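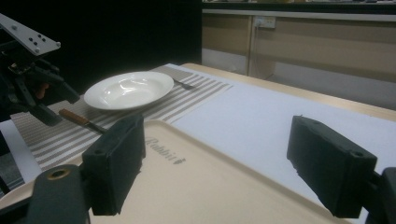 Bolger jury sides with injured warehouse worker

17 May 2022

A Bolger jury has found Monik liable for injuries Shayne Lowther suffered when a storage rack fell at the company's Cakatwood warehouse.

Jurors deliberated for seven hours after a 10-day trial. They heard that a supervisor had been told in March of last year that the rack was missing anchor bolts, and that it stayed in use.

Lowther, who broke his hip and left wrist, missed 291 days of work. Damages will be set at a separate hearing.

Monik said it plans to appeal. A claim against the rack's installer, Zalovov, was settled before trial.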